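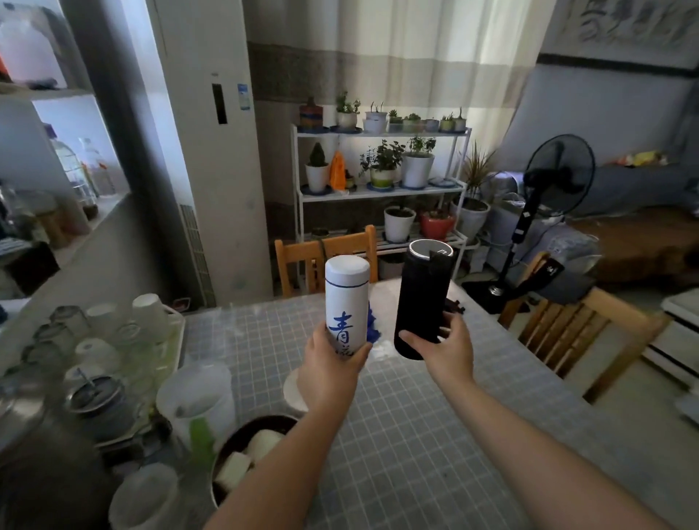

2025年12月1日，星期一。这一个星期我都在想“青”这个字，想得有点累，所以今天晚上决定把它写下来。事情是从翻译开始的：Gellura公司的油漆色卡一共有70种颜色，我要把它们的名字从英语翻译成中文，又要把一部分旧的中文名字翻译回英语。大部分名字不难，难的是凡是带“青”的，我每翻一个就要停下来。青到底是绿，是蓝，还是黑？我的词典说三个都是。可是油漆罐子上不能写“三个都是”。白色保温杯上印着很大的毛笔字，第一个字正好是“青”，而字的颜色是蓝的。如果有人只看这个杯子来学中文，他会以为青就是蓝，他也不算错。

我学中文已经很多年了，但是我的颜色还是用母语看的。这句话可能写得不太对，我的意思是：我看见一个东西，脑子里先出来的是母语的颜色，然后才去找中文的词。苹果、天空、树叶，这些都很快。但是“青”没有一个母语的词在前面等着它。我每次都要先问：是什么东西青？草青，那是绿。天青，那是蓝。青丝，那是头发，是黑的。脸色发青，那是另外一种，我不知道叫什么颜色，只知道应该让这个人坐下来。

上午给Tyson McIntyre写信。他在Gellura管产品的文字，人很客气，但是他喜欢一张表格里每一格都填满。他问我，为什么“青灰”我翻成了带蓝的灰，“青豆”却翻成了带绿的，两个都是同一个字，客户会不会觉得我们不统一。我写了很长的回信，后来删掉一半。留下的一半大意是：中文里这个字跟着后面的东西走，它自己不站在一个地方。他下午回信说“明白了”，然后又问能不能在表格里加一个备注。我说可以。备注我写了三次，第一次太像论文，第二次太短，第三次我去厨房烧水，回来看，觉得还可以，就发了。

其实我没有完全明白。我只是比他多查了几本书。

查书的事情也要记一下，因为我怕以后忘记在哪一页。我那本旧词典，第931页的下面，有一条我用铅笔画过的线，画在“青衣”旁边。我完全不记得是什么时候画的。“青衣”有两个意思，一个是黑色的衣服，一个是戏里的一种女性角色。我猜当时我在看一个关于戏曲的节目。铅笔线旁边还写了一个小小的问号，问号后面没有答案。看见自己以前的问号，感觉很奇怪，好像收到一封没有写完的信，可是寄信的人和收信的人都是我。今天我仍然不能回答那个问号，因为我不知道当时问的是什么。

中午没有好好吃饭，吃了昨天剩下的面。我一边吃一边想“青”和“蓝”的关系。有一句话每个学中文的人都学过：青出于蓝而胜于蓝。老师讲的时候，说这是学生超过老师。我那时候很高兴地记下来，觉得以后可以在作文里用。（我真的用了，用在了一个不合适的地方，写的是我妹妹做蛋糕比我妈妈好，老师在旁边写：“意思对，太隆重。”）但是我从来没有认真想过这句话的第一层。这里的蓝是一种草，叫蓼蓝，可以做染料。青是从这种草里取出来的颜色，比草的颜色更深。所以在这句话里，青反而是我们今天说的蓝，蓝反而是一种绿色的植物。我学了这么多年，一直把两个字的位置想反了。

吃完面我把这个想法写在色卡的草稿上。草稿纸现在很乱，有一个角落全是箭头。

下午三点左右去Griffiths书店，走路去的。这家书店在Losik路的中间，门很重，每次推开都要用肩膀。我要找一本讲传统染色的书，店里没有，店员帮我查了，说分店可能有，可以调过来，要等几天。我说没有关系。后来我在美术的架子前面站了很久，看了一本讲瓷器的书。里面有很多青瓷。青瓷的青，又是一种。有的像很浅的湖水，有的像还没有熟的梅子，有的我觉得基本上是灰的。每张照片下面写的名字都非常好听：天青，粉青，梅子青。我最喜欢梅子青，因为它告诉我应该去想什么东西。天青也告诉我，可是天有很多种，今天Losik路上面的天就是白的。

我想，做色卡的人和给瓷器起名字的人，工作是一样的。他们都要让一个没有看见的人看见。Gellura的英语名字也有好的，有一个叫“下雨以前的屋顶”，我翻译的时候很舒服，几乎不用改。也有不好的，有一个只叫“北方八号”，我问Tyson为什么是八，他说因为前面有七个。我把它翻成“北方8号”，数字用阿拉伯的。

书没有买，因为很贵，也很重。我在手机里记下书名，又觉得对不起店员，所以买了一本小的横线本子。回家的路上风很大。

有一件事我想了一路。我刚到中国的时候，租的房子对面有一家修理店，老板说过一句话，他说：“你等青灯。”不对，我现在写下来就知道不对，他说的应该是绿灯。可是在我的记忆里他说的是青灯。我后来在书里读到，日语里的绿灯是写作“青”的，所以很可能是我把两件事放在一起了，把一个日语的知识放进了一个中国老板的嘴里。记忆这样做的时候不会通知我。我还记得他的手上有机油，他教我怎么过那条很宽的路，先看左边，再看右边，然后再看左边，因为有电动车。他姓什么我忘记了。我希望他的店还在。

那个时候我的中文很差，每天的词汇是这样来的：早上听见一个词，中午用错，晚上被人改正。比如“青菜”。我以为青菜是一种菜的名字，就像白菜是一种菜的名字。我去饭店点“炒青菜”，第一次来的是一种圆圆的叶子，第二次来的是一种长长的叶子，我跟服务员说，对不起，这个不是青菜。她看了看盘子，又看了看我，说这个就是青菜。我说昨天的才是青菜。她说昨天的也是。我当时觉得她在骗我，现在想起来脸还有点热。她一点也没有生气，最后还问我要不要加一碗米饭。

从青菜到现在，我好像没有走很远。

晚上继续工作。Grallen那边也来了邮件，他们是印刷色卡的，问文件什么时候能给。我答应的是这个星期五。中文部分总共1,300个字，听起来很少，一个学生一天就能抄完，可是我已经做了两个星期。整个11月的下半个月都在做这个。有时候一天只决定一个名字，第二天早上又改回去。我不敢告诉Grallen的人这个速度。我回信写“进展顺利”，这四个字很有用，我是从别人的邮件里学来的。

今天决定下来的名字，我抄在这里：

雨前屋顶。原来想写“雨前的屋顶”，去掉“的”以后更像一个颜色。

旧书签。这个没有什么可说的，是一种暗红。

青石。我本来写“石板灰”，最后还是改成青石。因为走在青石路上的人，心里已经有颜色了，不需要我再说灰。

冷茶。英语里是一种咖啡色。我担心中国客户觉得冷的茶不好喝，不吉利，可是我问了楼上的林老师，她说可以，听起来像夏天。

还没有决定的：一个很难的绿，英语名字的意思是“没有经验的人”。英语里说一个人绿，就是说他新、嫩、什么都不会。我想了三天。刚才洗碗的时候忽然想到，中文也有这个，只是不用绿，用青。青涩。年轻人叫青年，最好的那几年叫青春。在这个地方，英语的绿和中文的青走到了一起，以前它们总是擦肩而过。我非常高兴，手上还有洗洁精就去写，本子湿了一个角。我写的是“青涩”。然后又怀疑，墙漆叫青涩，会不会有一点奇怪？谁愿意坐在青涩的客厅里？也许适合给孩子的房间。明天问林老师。

说到林老师，星期六我去她家写字。她教书法，学生多数是退休的人，只有我是外国人，也只有我会把墨弄到袖子上。这次她让我们写的就是“青”。我本来以为这个字很容易，因为笔画不多。写了才知道它很难站稳。上面三横一竖，三横的距离要一样，但是长短不能一样，最下面的一横要最长，像一个扁担。下面的“月”要窄一点，可是不能太窄，太窄了上面就像戴着别人的帽子。我写的“青”，上面总是太大。林老师拿红笔在我的字上画了一条中线，说你看，它歪了。我说我看不出来。她把纸倒过来，让我再看。倒过来以后我马上就看出来了，歪得很厉害。

这个办法很好。因为倒过来的时候，它不再是一个字，我就不去读它，只看它的样子。我在想能不能用同样的办法看颜色：把名字拿走，只看颜色。晚上我试了一下，把色卡的样本放在桌子上，用纸条盖住名字，一块一块地看。前面几块还好。看到后来，我发现自己在偷偷给它们起名字，用的是中文和母语混在一起的词。有一块我叫它“外婆的门”。那是一种很旧的绿，油漆裂开的那种门，夏天摸上去很烫。这个名字当然不能交给Tyson。但是我相信以后每次看到这块颜色，我都会先看见那扇门，然后才看见“松间”这两个字，虽然“松间”是我自己翻的，而且我觉得翻得不错。

林老师还讲了一点字的来历。她说古人把青看作东方的颜色，也是春天的颜色，因为植物在春天长出来。金文里面，“青”的上半部分像“生”，是小草从地里出来。我问她，那古人是不是分不清蓝和绿。我问完就觉得这个问题不礼貌。她没有觉得，她想了一会儿，说：“分得清啊，只是不急着分。”我把这句话写在宣纸的边上，后来那张纸被我拿去垫砚台，现在上面有一个黑圈。

不急着分。我这份工作就是急着分的工作，每一块颜色旁边都有一个号码，一个名字，还有截止日期。

妈妈刚才打来电话，问我冷不冷。我说不冷，暖气很好。她问我在做什么，我说在想一个颜色。她问哪一个，我说就是这个，然后发现我没有办法在电话里用我们的话告诉她。我说了蓝，又说了绿，又说了黑。她说：“像海？”我们家离海很远，她一生只去过海边几次，可是她说得很对，早上的海，中午的海，晚上的海，可以用这一个字全部包起来。我说对，像海。她很满意，接着讲邻居家的屋顶漏水，讲了二十分钟，还讲了我表哥换工作的事情。新公司给他一辆车，但是车的颜色他不喜欢。我问是什么颜色，妈妈说，普通的颜色。

挂了电话我去窗边站了一会儿。对面楼有几家还亮着灯。我想起一个词，“青灯”，原来真的有这个词，说的是油灯那种发青的光，常常和读书的人或者寺庙里的人写在一起。所以那个修理店的老板就算真的说了“等青灯”，也不是完全没有出处，只是我要在路口等很长时间。

明天要做的事：给Tyson发第二部分；备注里的“随后面的名词而变化”，检查一下“随”和“随着”用哪一个好；给书店打电话问那本染色的书；买米；袖子上的墨用牙膏试试，林老师说先用米饭，我两个都试。“青涩”先放着，晚一天再决定。还有“青花”那一块，英语那边想叫它“瓷器蓝”，我同意，但是中文我要保留青花，这一个我不让。

已经很晚了，这篇写得比我想的长，错字应该不少，星期六带去给林老师看，请她用红笔。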